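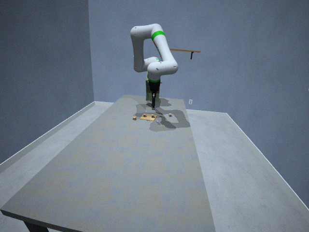

February 2022
By Nadine Akl

Print this page | E-mail this page

Womis Supporters' Group: minutes of the open meeting

The previous minutes were taken as read, though the chair noted that the club's promised answer on youth football, due before the last meeting, still hasn't come.

Academy update. The club sent a written statement. It says that the under-18 side is "on the right path" and that Pelkonen will go out on loan again for the rest of the season. Members asked what the first two loans had achieved. He played 187 minutes at Jostow, most of them out of position on the left, and was then sent back. The statement calls this "valuable senior exposure". The meeting did not agree. One member had travelled to Jostow twice and seen him warm up both times.

It was proposed that we ask the club who decides where players go on loan, and whether anyone speaks to the other manager first. Carried. Several people doubted we would get a reply.

Etard. The rumour about Etard was raised again. The club says his contract is "not a concern". The same words were used about the last centre-half who left for nothing, and the secretary was asked to record that. No action, as there is nothing to act on until the club says when the deal runs out.
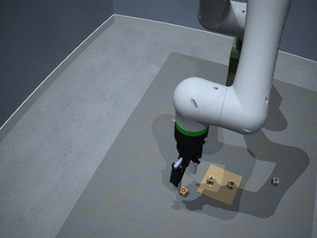 Issue 37, page 2

Under-18 home matches. The club wants to move these to the training ground from March and says supporters will still be welcome. There is standing room for roughly 100 along one touchline and no cover. It was asked how welcome that makes anybody in the rain. The move is said to protect the main pitch, which has also been let out for two corporate days. Agreed to write and object, and to ask for the figures on pitch use.

Season ticket scheme. The offer of free under-18 entry with an adult season ticket was described in the club's e-mail as new. It was pointed out that entry to those matches is free already. The secretary will ask what is being offered.

Any other business. The player of the month vote will go ahead, on paper only, after the trouble with the online form. A request for a question and answer evening with the academy manager was left on the table. The last one was mostly a slideshow.

Next meeting in March, same room. Minutes taken by N. Akl.

Print this page | E-mail this page

Comments (3)

northbank_lad: Third loan and he still hasn't had a run of games up front. Tell me how that is development.

Maureen T: I was there and thought we were a bit hard on them over the training ground. The main pitch is a bog by Easter every year.

oldturnstile: Fair enough Maureen, but then don't rent it out to office parties. Did we ever get the reply about the minibus?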